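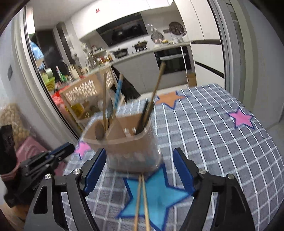
Notebook, December, started 9:40

Working on the handling rules for the hand-held grippers today. The draft Charito circulated runs to two pages and mixes safety items with data quality items. I am splitting them, and the notes are here so Iker can object before it goes to Palacios.

Rules I am keeping as written:

Fingers fully open at the start and end of every take. Start the recording first, hold open for a slow count of two, then move. The Malard site was closing before the start and we had to throw out 257 takes because the width had no zero to refer to.

Check the four pivot screws before each session. Finger tight is not enough. If one has backed out, stop and use the driver in the kit. Do not swap in a screw from another unit.

Wipe the finger pads with a damp cloth between homes and let them dry. No alcohol on the rubber. Nikola tried it on the old set and the surface went slick.

Rules I am changing:

"Clear the table before recording" comes out. We want tables as people keep them, patterned cloths included. New wording: remove knives, glass and anything hot from within reach of the task, leave the rest alone.

"Stove off" becomes "stove off and cool for any task in or next to the kitchen." Maximiliano S. asked whether that covers a task at a dining table with the kitchen open behind it. I say yes. Operators walk backward when they reset.

Thin items (chopsticks, skewers, straws): approach with the pads square to the long side, grip near the middle, lift straight up before turning. If it rolls, open fully and start the grasp over inside the same take. Do not nudge it back with the free hand. A failed grasp stays in and gets tagged. Charito wants a limit on retries. I put three, pencil only.

Putting long items back in a holder: come in from above, and open only when the end is below the rim. Someone at Zotthorpe was dropping them from height, and we can't use those for placement.

Open points:

Form 3016 still has one box for "household consent." It needs a second for things visible in the background, such as mail, photos and screens. Maximiliano Marín has the template.

Session length. The Pledent people stop at 2000 grasps per operator per week. We have no number at all. My wrist was sore after more than an hour yesterday, so I would rather set minutes than grasps. Ask Nikola what he logged.

14:15. Iker read it and wants the screw check moved to the top of the page. Done. Retry limit still in pencil.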